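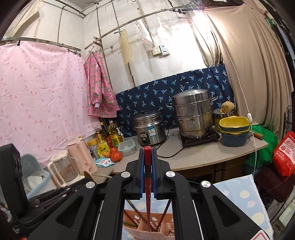 The Cletthorpe Golf Union will open its new indoor league to club members in August, with 100 places available across 19 affiliated clubs. Matches will be played on simulators in Zinville and Balach, and each team of four will complete 8 rounds before the playoffs.

Handicap allowances follow the union's summer format. Players may enter for a single club only, and substitutes must be registered by 6 p.m. on the evening before a match. The Kurek course, a par 69 layout with narrow fairways, has been selected for the final. 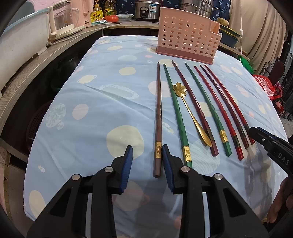
Chathurika Barua welcomed the choice of course but said that putting on a simulator remained a separate skill, and that teams should be given practice time before the opening round. The union has agreed to review the request when the draw is published.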